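Mug tree collection, bench 2
29th March

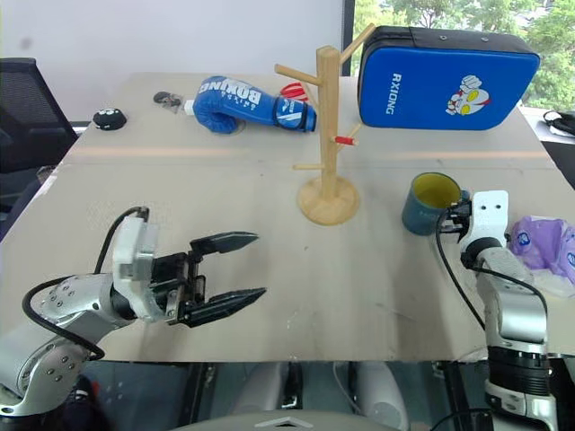

Goal for this block is 200 accepted demonstrations of mug to tree, right arm only, before anything gets retrained. The Derkia checkpoint from last week was trained on 100 episodes and approaches the tree well enough, then stalls with the handle a short distance off the peg. Reading the logs back, the demonstrations themselves stall there. Operators slow down to line up, the policy learns the slow part, and at inference it never leaves it.

Changes to the protocol, effective this block:

Episode starts with both grippers open and clear of the table. Mug upright, handle toward the right arm, position varied by hand between episodes. No tape marks. The earlier set used marks and the learned grasp was tied to them.

Grasp on the handle only. Rim grasps are rejected even when the hang succeeds.

Left arm stays in view, open and idle. Quách asked whether to park it out of the way. I would keep it where it is, as the two-arm handover task uses the same start pose and I want the two sets to be mergeable.

Pause over the peg limited to 2 seconds. If the operator needs longer, abort and discard. Marisol Nina thinks this will raise the discard rate too much. Possible. We will have the rate at the end of the block and can loosen the limit then.

Clutter: boxing glove, kick pad, plastic bag and the small items stay on the far side and right edge of the table, shifted a little every 100 episodes. The Drolendale set was recorded on a bare table and the policy degraded badly as soon as anything else was on it. The teal mug with the yellow inside has good contrast against the beige top, so segmentation should not be the limiting factor with this one. The white mug will be harder and goes last.

Open items:

Red clip on the tree is near a lower peg. Leave it on through the whole block. If it moves partway through, log the episode number.

Window side of the table gets bright in the afternoon. Exposure is on auto. Locking it would make the images more uniform, but deployment will be on auto as well, so no change for now.

Cable on the right arm should be checked for slack before each session. One discarded run in the previous set had the wrist pulling against it near full rotation, and the joint torque trace shows it clearly.

Zidton exporter still drops the gripper width channel if the episode is shorter than 1,000 timesteps. Workaround is to pad with the final state and trim on load. Trim flag has to be set in the config, default is off.

Next: run the block, review discards with Marisol, then train from scratch and also fine-tune from the Derkia checkpoint, same seeds for both.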